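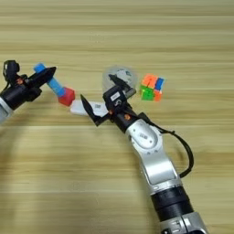

Anything with two arms should be made to sit a driving test, in Ye-rin Kwak's view, and the new handling code from Skukeo is about as close as the trade is likely to get. It runs to 26 pages, it comes into force at the firm's own sites in December, and it spends longer on the subject of putting things down than most of us have in our lives.

Skukeo, which fits out benches where pairs of robot arms do small handling jobs, has published the code for anyone to use. Two other firms, Imwood and Ludine, say they will follow it. A third, Mekonnen, says it will follow most of it, and has sent in a list of the parts it would like to discuss.

The meat of the thing is the shared table. One arm on a bench is an old problem with well-worn answers: keep people out of its reach, give them a big button, tell them where the button is. Two arms facing each other over the same patch of wood have to keep out of each other's way as well, and until now most workshops have settled the matter by having somebody stand nearby looking worried. The code calls this "informal supervision" and would like it to stop.

In its place comes a set of manners. Before a session, one arm is named as the lead, and the other must give way whenever the two want the same bit of table. An arm that is holding something has priority over an arm that isn't, unless the empty one is the lead, in which case both stop and a person decides. Readers who have tried to get through a doorway with a polite stranger will know how this goes. Skukeo's own trial notes admit to one stand-off that lasted 97 seconds, with neither arm at fault and a supervisor who had gone to look up the rule.

Objects get a chapter to themselves. Anything made of joined parts must be treated as though it might come apart at the join, and carried as low as the job allows. Nothing may be let go of until it is resting on something, a rule that parents of toddlers have been trying to bring in for years without any success. Clear plastic is marked out for special care, as cameras are inclined to look straight through it and take an interest in whatever lies behind. Glossy surfaces get a shorter warning on the same lines.

There is a page on cables, which must have enough slack for the arm's full reach and not so much that they trail over the work. How much is enough is left to "the judgement of a competent person". The code doesn't say how you find one, but it does insist that their name is written on a card and kept at the bench.

The part most likely to cause grumbling is the logbook. Every stop, planned or otherwise, has to be written up on the day, with the reason given in plain words. During the trial, staff at one site filled in 158 entries, a good many of which gave the reason as "lunch". Skukeo has since added a box for lunch.

Mekonnen's objections are mostly about speed. Its engineers argue that the limit on arms working within reach of each other is too strict for light objects, and that a foam brick travelling briskly is a danger to nobody's health. Skukeo's reply is that the limit was never about the brick. The arm behind it weighs the same whatever it happens to be carrying, and so does the arm coming the other way. The two sides are due to talk again before the start date, and both describe relations as cordial — a word that tends to appear when a meeting has overrun.

Kwak would have gone further. She wanted a rule that any change to the layout of the table, down to a single object being moved, should mean a slow first run before normal work carries on. It survives as a recommendation on the last page but one. She has said she will be applying it as a rule regardless, and that people who shift things about on her bench without telling her can expect to be written up in the logbook with everything else.

The code is free to copy, and firms may change the wording to suit their own kit so long as they say which parts they have altered. Comments are open until the end of November. They must be sent in writing, and Skukeo asks that each one give the page number it refers to.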